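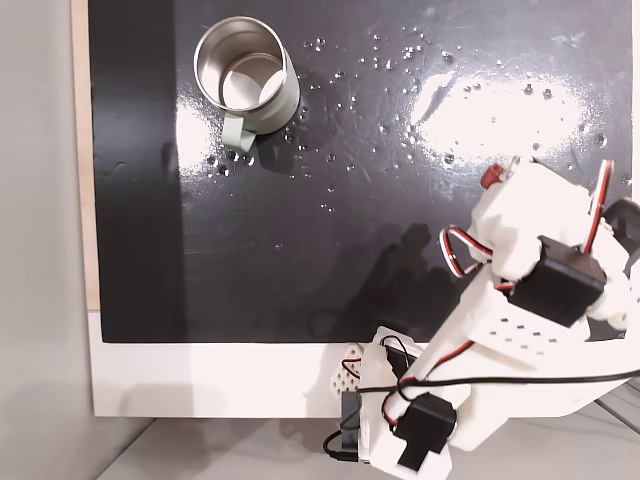 Costow workshop, bench notebook
Entered by: finishing bench
October, started 2:40 p.m.

Black board, water and wipe-down

Carrying on from the last page. The board is the glossy black one for Venter, the counter sample, still on its white base. They want to know how it behaves with drinks on it and what it should be cleaned with. Today is plain water only. Coffee and milk get their own page.

Before the water I went over it with the Riltora cloth, dry. It takes the dust off fine. It does nothing for the smudges, which just move, and the faint scratches are still there. You only see them when the light comes across low. Straight on, the surface looks clean. Whoever looks at this next, please walk to the wall side and look back before writing "no marks."

Water: 100 ml from the tap in the measuring jug, flicked on by hand. I didn't try to make it even. Most of it went in a band from the mug up toward the right corner, with odd drops elsewhere. It sits as small separate beads with a clear edge. I didn't see it join into a sheet anywhere I looked closely. There are a few drops right around the base of the mug, and those are the ones I care about most, as a ring under a cup is what Venter complained about on their old counter.

The mug is the brushed steel one with the pale green handle. Used it empty. The outside is satin and doesn't show much, but the inside is polished and throws light around, so keep it away from the area you are trying to read. The same goes for the ceiling light. On the right side the glare is bad enough that I can't judge the surface there at all, and there is another thin streak of it just left of the mug. I have left the right side out of the notes below. We should either turn the board or switch off that row of lights next time.

2:55. Left the water alone. Made up the wipe for later: one capful of Stosari concentrate in a spray bottle, filled with tap water to the line. The label on our bottle has rubbed off so I wrote STOSARI WEAK on tape. Don't use the other spray bottle on this board. That one still has the strong mix for the floor.

3:20. Lifted the mug straight up. Faint ring of water underneath, broken in one place. Put it down on a paper towel and blotted the ring with a corner of another towel, no rubbing. Nothing left that I could see or feel with a fingertip. Smaller drops elsewhere had started to dry and were leaving pale dots. These are hard water spots, same as we get on the sink.

3:30. Wiped the left half with the Riltora cloth and plain water, and the middle with the cloth and Stosari weak, one pass each way.

Left half, plain water: spots gone, light streaks left behind, running the way I wiped. A second pass with a dry cloth took most of them off.
Middle, Stosari weak: spots gone, smudges gone, fewer streaks. Slight haze for a minute or so and then clear.
Right side: wiped, not judged. See above.

Neither wipe did anything for the scratches, and I wouldn't expect it to. If we want those out it means polishing. I would start with the 3,000 pad, wet, on a corner first. Do not go coarser than 3,000 on this surface without asking. The test offcut that got the coarse pad went gray and never came back.

Checked the left edge too. The tan wood of the backing is bare along there, and water that runs off the face will get into it. I ran a dry towel down it at the end and it picked up a little damp. For the real counter that edge needs sealing or a strip over it. Add to the quote for Venter. The white base wiped down with no trouble.

Things to bring back to the bench: more lint-free towels (we are on the last pack), a clean jug, tape. The cloth I used is rinsed and on the rail. It sheds slightly on one hem, so fold that side in.

Next: coffee, black and with milk, with the mug stood on it for 3 hours and again overnight. Same spot for both so we can compare. Turn the board first. Write the start time on the tape next to the mug and don't move it to wipe under it, even if it looks bad.

4:05, board dried and covered.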